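Final Report: Drying Apples Without an Oven
Food Preservation Elective
Shanti Thakur and Tomos Rosser
Submitted 8/28/20

1. What we wanted to find out

Our question was how much the thickness of an apple slice changes the time it takes to dry in an outdoor solar dryer. Most of the instructions we found said to slice the apples "thin" and leave it at that. We also wanted to know if a lemon juice dip makes the slices dry more slowly, which is something Tomos's grandmother has always said.

We used two kinds of apple from the Vainio farm stand. The first was a firm, sour one the stand sells for baking. The second was softer and sweeter. We did not mix the two on the same rack. 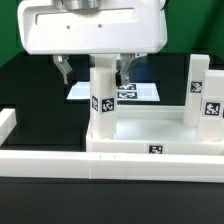
The dryer was a plywood box with a sloped clear lid and two screened vents, one low at the front and one high at the back. We painted the inside black. The plans came from a handout we were given in the spring unit, and we changed only the height of the back vent, since our first one let in rain.

2. Method

We cut slices at three settings on a hand slicer and called them thin, medium and thick. Each rack was weighed before it went in and again every evening. The first full load weighed 1433 grams after coring and the second weighed 1679 grams. The second load was heavier because we fit the slices closer together, and looking back we should have kept the spacing the same.

Half of each load was dipped in lemon juice and water for a short time, then patted with a towel. The other half went in plain. We turned every slice at noon.

A slice counted as dry when it bent without feeling damp and no juice came out when it was torn. This is a judgment call, so both of us had to agree before a rack came out.

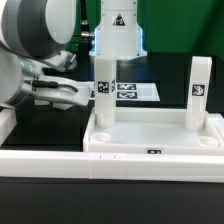
Air temperature in the box was read from an oven thermometer hung in the middle. On clear days it passed 120 degrees by lunch. On the two cloudy days it never got close, and on the second of those we brought the racks inside overnight under a clean sheet.

3. Results

The thin slices were ready at the end of the second day in both loads. Medium slices took until the third or fourth day. The thick ones were still soft in the center when the others were done, and a few of them grew spots and were thrown out.

Dried slices from the first load had lost almost 80 percent of their starting weight. The lemon dip made no difference to drying time that we could measure. It did make a big difference in color - the plain slices of the sour apple went brown within an hour.

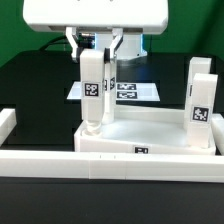

Tomos still thinks the dipped slices were slower on the cloudy days, and wants it noted that we only weighed once a day and could have missed it. Shanti's view is that the towel step took off most of the extra water. We left both opinions in.

4. What we would change

We would weigh twice a day, keep the spacing fixed and leave out the thick setting. We would also run the test again in October, when the apples are better and the sun is weaker.
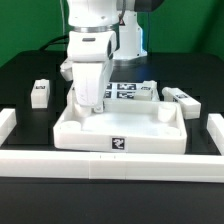 Figure 4. Gripper at the tray, second robot base behind.

Racks and screens were washed and returned. The leftover slices are in two jars, labeled by load.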